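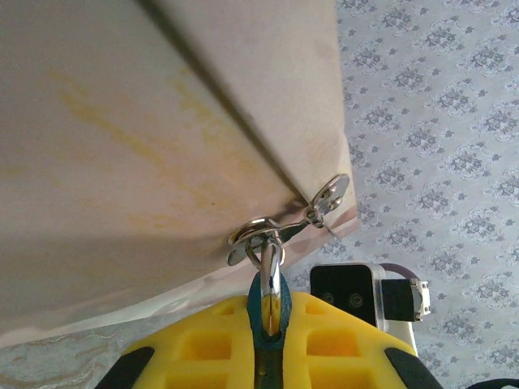 Ustow Allotment & Garden Club - members' blogs

Quick one, dinner's on. October already and I've still got 17 squashes on the kitchen floor. Cannot give them away. Left 9 outside the gate with a sign, came back, all there. Plus a marrow that wasn't mine.

Garlic is in. Bought it from Ponorow again - dearer than last year but the cloves are huge. Two rows, 20 in each, then ran out of string so the second row wanders a bit. Fine.

Beans were a flop. Sowed too early, slugs, sowed again, more slugs. Third lot did somthing in the end but we only got a couple of dinners out of it. Next year I'm starting them indoors and not budging till June.

Tomatoes better. Blight held off till late. The little yellow ones did best, I've got seed saved in an envelope if anyone wants some.

Still to do - leeks need earthing up, the far bed wants muck, and the shed (don't ask). Onion sets too if Flurkus have any left, they'd nearly sold out when I rang. Also 300 daffodil bulbs in the hall becuase I can't read an order form. Help welcome, bring a trowel.

Right, potatoes boiling over.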